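The Second Hand Is None of Your Business

I own a Lillero with a second hand that runs four seconds slow a day, and I have stopped telling people this. They look at me the way you would look at a man who mentions he has a slow leak in his roof and rather enjoys it.

Osia, who make the thing, brought out a new version last August. It costs $1,194, holds 65 hours of power and is water resistant to 202 meters. I would love to meet whoever fought for those last two. I take my watch off to wash a spoon.

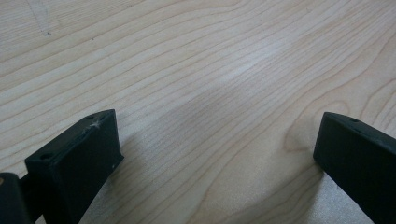

Pale wood grain with a swirl in it.

My complaint is with accuracy as a selling point. If you want to know the time, your phone has it, and so does the oven, give or take an hour in the spring. A mechanical watch is a small, costly machine for being slightly wrong in a handsome way. Yet every brochure still talks as if the buyer had a train to dispatch. The new Lillero comes with a signed certificate saying it was tested in six positions. I have only ever worn mine in two, awake and asleep.

The Awasthi people are worse. Their field watch has a dial so crowded that finding the hour is a kind of research. It has a scale for distance, a scale for pulse and a ring of 27 tiny marks that the manual calls "supplementary." Supplementary to what, the manual keeps to itself.
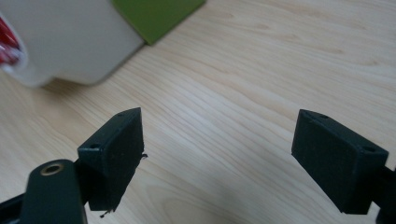 Tabletop with a pale, low-sheen finish.

I did once let myself be talked into a service. The shop in Cirnham kept my watch for five weeks, charged me more than I'd paid for my first car's brakes, and handed it back running two seconds fast. I was told this was a big improvement. For a month I was early to everything, which in my family is treated as a symptom.
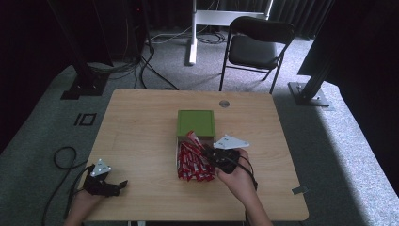
It drifted back to slow by winter and I was glad to have it home. So print the power reserve on the box if you must. What I want to know before I buy is whether the strap will pinch, whether the crown will dig into my wrist when I drive, and whether I can read the thing at a dinner table without being caught. The brochure has 12 pages and doesn't say.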